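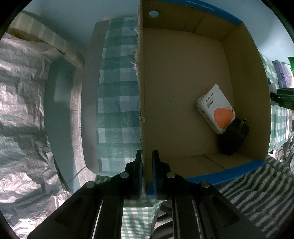 Marleny Flores me dijo una vez que ella nunca ha empacado una caja: las llena. Que empacar es lo que hace la gente con tiempo, y que en su oficina las cosas caen dentro de lo que haya a mano, se cierra la tapa y que Dios reparta suerte. Me lo dijo por teléfono, un sábado, mientras yo oía de fondo el chirrido de la cinta adhesiva, y la frase me gustó tanto que le pedí permiso para abrir con ella este capítulo. Me lo dio, con la condición de que no la corrigiera demasiado.

Capítulo 6
La caja reutilizada y los objetos pequeños

Pues bien, Marleny, te voy a corregir un poquito. En los capítulos anteriores hablamos de cajas nuevas, de cartón recién plegado, con sus cuatro paredes rectas y sus aristas en su sitio. ¡Qué bonitas son! Pero cuando yo empecé en el almacén de Donddale casi no veía cajas nuevas. Veía cajas que ya habían hecho dos o tres viajes, con un borde rasgado por donde asoman las fibras del papel, una pared que se abomba hacia fuera, pliegues donde el fabricante no puso ninguno. Y dentro, muchas veces, un par de cosas sueltas en una esquina y un montón de cartón vacío alrededor. Un aparatito blanco y naranja, un adaptador de corriente negro, y ya.

De eso trata este capítulo – de cajas con pasado y de contenidos que les quedan grandes o, mejor dicho, de cajas que le quedan grandes al contenido.

6.1 Por qué empezamos por la esquina

Cuando metemos un objeto pequeño en una caja amplia, la mano lo deja casi siempre contra una pared o en un rincón. Haz la prueba en tu casa y verás. A mí me parece un buen instinto (un rincón ofrece dos paredes de apoyo y el centro no ofrece ninguna), pero es un instinto a medias, porque quedan otros dos lados por los que el objeto puede salir a pasear en cuanto alguien incline la caja. Y alguien la va a inclinar, te lo aseguro.

Mi maestro en estas cosas fue Efraín Guzmán, que llevaba el turno de tarde y que tenía la costumbre de coger una caja cerrada, acercársela a la oreja y moverla despacito. Si sonaba, te la devolvía. No decía nada, te la ponía otra vez en la mesa y seguía con la siguiente. En mi primera semana me devolvió 19. Me acuerdo del número porque lo apunté por pura rabia en la tapa del cuaderno.

6.2 El adaptador, ese compañero pesado

Los aparatos pequeños suelen viajar con su adaptador, y aquí aparece un problema que me encanta explicar en clase. Un adaptador es un bloque compacto, duro, con piezas de metal que sobresalen. Si va tocando el aparato y los dos se mueven, la clavija trabaja como un punzón: raya la carcasa, marca el cartón y, con mala suerte, se dobla ella misma.

Lo que hago yo es separar primero y sujetar después. Envuelvo el adaptador por su cuenta, con la clavija mirando hacia el centro del envoltorio, y lo pongo en un rincón distinto del que ocupa el aparato. Luego relleno el hueco entre los dos. Mercedes Cuadros prefiere fabricar un tabique con un recorte de cartón y le queda mucho más limpio que a mí, para qué voy a mentir. Veremos los dos métodos en el apartado 6.4, con plantillas.

6.3 Bordes, agujeros y solapas

Antes de reutilizar una caja hay que mirarla un momento, y mirarla vacía. Pasa el dedo por el borde superior: si está rasgado, recórtalo o refuérzalo con cinta por dentro y por fuera. Un agujero redondo en una pared puede ser muy útil para agarrar la caja, pero también es una salida para las piezas menudas, así que tápalo si vas a guardar tornillos, tarjetas o cosas por el estilo. Y las solapas del fondo, ay, las solapas. Comprueba que asientan planas y que no ceden cuando aprietas con la palma.

Para practicar

Busca en casa una caja usada y dos objetos pequeños, uno de ellos con cable o clavija. Colócalos sin relleno, cierra, gira la caja una vez sobre cada cara y ábrela. Apunta dónde estaba cada cosa y dónde ha terminado. Repite con relleno y compara los dos apuntes. Guarda la hoja, que volveremos a usarla en el apartado 6.4.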